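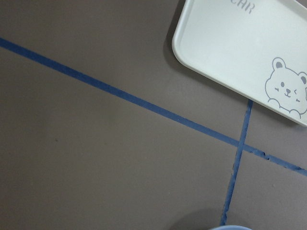
Patska sells its tabletop handling kit as a finished product, and the brochure from Coltberg, the distributor, repeats the claim on nearly every page. After two months with the kit I think the arm deserves its reputation and the calibration package does not.

The kit includes a wrist camera, a gripper, a licence for the Stistora planning software and a printed setup guide. The guide tells the buyer to mark the work area with masking tape and teach positions relative to the marks. For a demonstration that is adequate. For a bench in daily use it is a poor reference. Dark blue tape gives good contrast on a grey-brown top, but a strip with ragged edges no longer offers one clean line to fit. Stistora takes whichever edge it detects first and reports no confidence value, so the operator has no warning that the origin has shifted.

The second weakness is the choice of test objects. Coltberg's acceptance procedure uses plain blocks. Buyers in catering and care will be handling things closer to a white plastic tray with rounded corners, a raised rim and a cartoon bear printed on it. A rounded corner gives the vision system less to work with than a square one, and a line drawing near the rim adds edges that have nothing to do with the shape of the tray. In my trials the default settings locked on to printed artwork in 50 of 700 attempts. Raising the minimum contour length removed most of these errors, but the setting is three menus deep and the guide leaves it out.

Hellström's rival kit comes with an engraved reference plate and costs 535 pounds more. I used to regard that as padding. The plate does not fray, and it can be wiped down and put back against its stops in a minute or so – I would now pay the difference.

Patska could close the gap cheaply with a rigid plate, a confidence readout and one printed tray in the acceptance set. Until it does, buyers should ask Coltberg to run the acceptance test on their own bench, with their own trays, before signing.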